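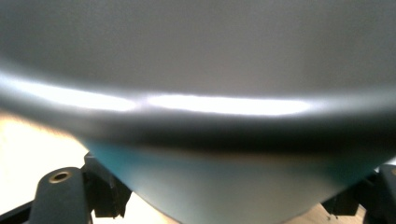
View from the gripper camera with a bowl between the fingers. The two bright streaks on the rim are the subject of this month's perception note.

Perception: glare handling in the rim estimator

The December build of the Tomdale stack changes how the grasp planner treats reflections on curved rims. The change affects anyone running the close-range module on bowls, cups or lids. Flat-sided objects follow the old path and should give the same results as before.

At close range the bowl fills most of the image and the planner has very little outline to work with. It relies on the rim: the estimator fits an arc to the strongest edge it can find, then derives the tilt of the object from that arc. On a smooth rim the strongest edge is often the border of a highlight. In the view shown with this item, the center streak has crisp upper and lower edges, while the bowl itself is slightly soft. The old estimator weighted edges by contrast alone and would favor the streak.

A highlight moves when the camera moves, and it does not move with the surface. Fits locked to a highlight look stable within a single image and drift across a sequence. In the Plandcombe logs this showed up as a slow change in reported tilt during the final approach, followed by a correction once the fingers closed. The correction was large enough to trip the motion limit in 27 of 900 recorded approaches. Most of these were first filed as controller faults, and the tickets have now been moved to the perception queue.

The new estimator adds a mask stage before the edge search. Pixels near saturation are grouped into regions, and long regions that run along the expected rim direction are marked as glare. Edges on the border of a marked region are kept but given a low weight. Removing them entirely was tried first and left too few points when the rim was short in the image. Where a gap separates two marked regions, the fit is allowed to bridge it, provided the edges on either side agree on curvature.

Bright background is handled separately. A washed-out area behind the bowl can saturate in the same way as a reflection, and an early version of the mask marked it as glare, which cost the fit a good section of true outline. Regions that are wide in both directions are now passed through untouched.

The fingers are masked from the gripper model as before. The model for the Hartono fingers has been updated to include the brass-colored inserts near the tips. They are small and sharp in the image, and the corner detector had been picking them up as object points. Sites with modified fingers need to regenerate their mask with the calibration tool. An old mask will load without a warning.

Replaying the same 900 logs through the new build leaves 2 approaches over the motion limit. Both have heavy blur through the last part of the approach and neither contains a glare region. They remain open.

Configuration: the mask stage is on by default. To compare against the old behavior, set glare_weight to 1.0 in the rim section of the perception file and restart the node. The setting is read only at startup. The Zurow viewer can now draw the glare regions and the fitted arc over recorded images; the overlay is under the Debug menu and needs logs made with raw images enabled.

Still to do: the saturation threshold is fixed and assumes locked exposure. Sites running automatic exposure should leave the mask on but expect regions to appear and disappear between images. A per-image threshold is in review and is planned for the next build.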